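Skallanberg Household Help > Storage & Clutter

Do I keep the boxes things came in?

Posted by drawer_of_doom

My partner and I have a standing disagreement about empty product boxes. I mean the good ones, the stiff white kind with the fitted lid and the dark lining, the sort that make a 23 dollar gadget feel like a christening gift. I keep them. I have always kept them. They live on top of the closet, inside the closet, and now in a bin next to the desk, because the closet has stopped accepting applicants.

The case against me is that we live in 900 square feet and one of those boxes once held a toothbrush. The case for me is that they are very nice boxes. Is there a rule people use? I would like one I can lose the argument to with some dignity.

For the record, most of them are from small electronics, a couple are from a Koltov desk lamp I no longer own, and one is a mystery.

11 people found this useful

Thierry Hervieu

I ran a resale table for years and I can tell you which ones earn their shelf space. Keep the box while the thing can still be returned. After that, keep it only if you would honestly bother to sell the thing, since a phone or a camera or a decent pair of headphones goes for more with its box. A lamp does not. A lamp you no longer own certainly does not.

Put a date on the bottom in pencil when you bring it home. I go by 180 days. When the date comes up, open the box and check under the insert before it goes in the recycling, and I do mean lift the insert out. I have found spare ear tips, a warranty card, a charging cable I had already replaced twice, and one time forty dollars that I must have hidden from myself.

If you keep any, nest them. Small ones go inside big ones, with a label on the outermost box saying what's in there. You will feel ridiculous and you will get half the closet back.

As for the mystery box, it has had its chance.

boxfan_4000

just throw them out?? its cardboard

mezzanine_mo

I'm on your side, up to a point. The good boxes are drawer dividers that somebody else paid to have designed. Separate the lid from the bottom and you have two trays. Mine hold batteries, tape, stamps and the keys to an apartment I left in another state. If the lid is hinged, leave it on and use the thing as a cable box, one kind of cord per box, or you're back where you started with a lid on it.

What worked in our house was sorting them at a table. Clear the table first, or at least shove the drinks to the back, and open every box one at a time. You get to keep what you can name a use for before the lid is closed again. "It's nice" is not a use. I tried. 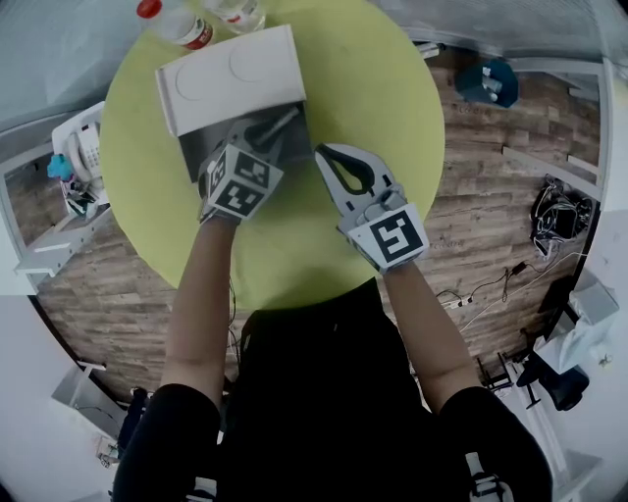
Page last changed in January by mezzanine_mo (added a picture, fixed "draw dividers")

I should add that the bin by the desk is the real enemy. Anything that goes in a bin on the floor next to the cables stays there until you move. We had a white one by the printer for so long that guests assumed it was part of the printer.

My partner and I settled on one shelf. When the shelf is full, a box has to leave before another comes in, and the person who wants the new one picks which. I lost a beautiful Wikov watch box that way and I am told I'll get over it.

Reply from drawer_of_doom

Went with the shelf. Lifted every insert as instructed and found two SIM tools, a sticker and the instructions for the lamp. The mystery box had a smaller box in it. I'm keeping that one.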